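Uketti Bin Picking Project
Progress Report to the Prornard Fund
Reporting period ending October 2024
Prepared by Kenneth Belmonte, Project Lead

1. Summary

The project remains within budget, but it is behind the schedule agreed in April. Work on the picking cell was stopped for part of this period after the gripper was driven against the wall of the front bin and the arm did not stop as it should have. No one was hurt. The cell has returned to limited use at reduced speed, and two corrective actions are still open. This report gives an account of the fault, the work done since, and the changes we ask the Fund to approve.

2. Work completed before the fault

The team finished the first series of mixed-item trials. In these trials the arm takes small household and packaged items from one bin and releases them into the bin behind it. The items vary in shape and finish, and several were chosen because they are hard to grasp with a multi-fingered gripper. At the time of the stop, the cell had logged 3,730 grasp attempts. Results for items in the open part of the bin were in line with the proposal. Results for items close to a wall were weaker, and the wall cases were being repeated when the fault occurred.

3. Description of the fault

During a repeat trial the planner selected an item in the corner of the bin and sent the gripper down along the right wall. The side of the hand met the wall before the fingers had reached the item. The contact force rose above the limit set in our safety plan, which should have caused a protective stop. The arm continued to push for 245 milliseconds before it stopped. The bin was displaced on the table, one clamp slipped, and one finger joint on the hand was bent.

The operator pressed the emergency stop as soon as the bin moved, although by then the arm had already come to rest. The operator was outside the marked area at all times. The event was entered in the site log the same day and reported to the Tan Building safety office, as our agreement requires.

4. Cause

The review found two separate causes, and neither would have produced the event alone.

The first was the position of the bin. The planner holds a stored model of both bins and does not measure them again between trials. The front bin had been lifted out for cleaning and put back slightly out of place. The planner therefore believed there was free space where the wall stood.

The second was the force limit. A software update to the Plorkex controller module, installed by our own team, had returned the contact threshold to its default value. The default is higher than the value in the safety plan. The update notes did mention this, and our checklist did not include a step to confirm the setting afterward. We regard this as a failure of our procedure -- the module behaved as documented.

We also looked at whether the hose and cables on the arm had played any part, as they pass close to the gripper at low poses. The logs show no sign that they did. Routing will still be reviewed before full speed is restored.

5. Corrective actions

Work at the cell is now limited to slow trials with a small set of items, mainly approaches near the bin walls.
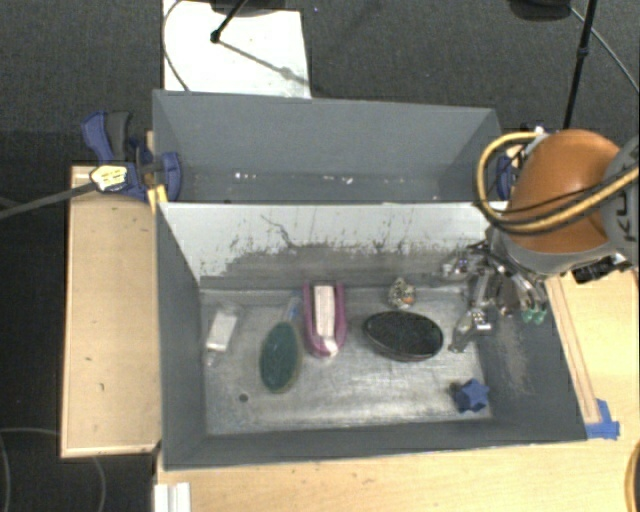

Action 1: Force limit. Closed. The threshold has been returned to the value in the safety plan and is locked by password. The cell will not start a trial if the stored value and the plan value differ.

Action 2: Bin position. Closed. The bins are clamped, and a position check is carried out each time either one is handled. The check adds a short delay to each session, which we consider acceptable.

Action 3: Gripper repair. Closed. The bent joint was replaced and the hand was tested off the arm before it was refitted. Since then the cell has completed 167 slow trials without a force alarm.

Action 4: Wall clearance in the planner. Open. The planner currently treats the hand as narrower than it is when the fingers are spread. A corrected model is being tested. Until it is accepted, an operator must approve every approach to a wall or corner.

Action 5: Independent test of the protective stop. Open. The Tan Building safety office will witness the test. A date has been requested, and full speed will not be restored before the test is passed.

6. Effect on schedule and cost

The second series of trials, which was to begin in this period, has been moved to the next. The written comparison of grasp strategies will be delayed by the same amount. The final report date is unchanged, though there is now little room for further delay.

The replacement joint and the added operator hours were paid from the contingency line. We do not ask for additional money. We do ask for approval to move unspent travel funds to operator time, as the approval step in Action 4 requires a trained person at the cell for every session.

7. Decisions requested

The Fund is asked to accept the revised start of the second series, to approve the transfer described in Section 6, and to confirm whether it wishes to receive the full review file. The file contains the controller logs, the force record and the operator's statement -- it can be supplied on request.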